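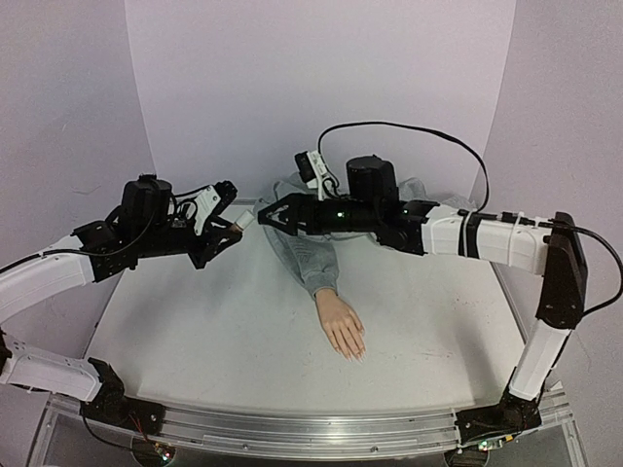 Quick one tonight, bread's in the oven and I have maybe twenty minutes.

So I quit buying yeast. Wasn't a plan. The store was out, I had half a bag of rye flour from Stöckli left over from the crackers, and I figured flour and water, how hard can it be. Pretty hard! First starter smelled like nail polish and went down the sink. Second one did nothing for days, then climbed out of the jar overnight and glued itself to the shelf.

That second one is the one I still have. Fed it this morning, 18th March, and it doubled before lunch. Very proud. Told the mailman.

What I do now, for the people who asked after the last post:

500 grams of bread flour, a big spoon of starter, salt, water until it looks too wet. Then stop. It always looks too wet. I used to add more flour at this point and got bricks. Fold it a few times over the evening whenever I walk past, then the fridge overnight. Hot oven, heavy pot with the lid on, lid off for the last stretch.

Kitchen temperature matters way more than I thought. In winter mine is freezing and the dough just sits there sulking. Last June it was 83 in here at breakfast and the whole bowl had gone to soup — baked it anyway, flat as a plate, ate it with tomatoes. Fine. Good even.

Flour notes. Stöckli rye is great for feeding, a bit gritty in the loaf. The Diritz white is cheap and I can get it in the 1000 gram bags, so thats my everyday one. Tried the fancy Postness stuff once and couldn't taste the diffrence, sorry.

Things I still can't do: score the top so it opens up nicely. Mine tears out the side every time. Razor, bread knife, kitchen scissors, same tear. Also can't wait for it to cool. You're supposed to wait 2 hours. I've managed it once and only cause I was at the dentist.

Next up is a seeded one, sunflower and flax, soaked overnight I think? If you soak yours in hot water tell me how much.

Timer's going. Lid off.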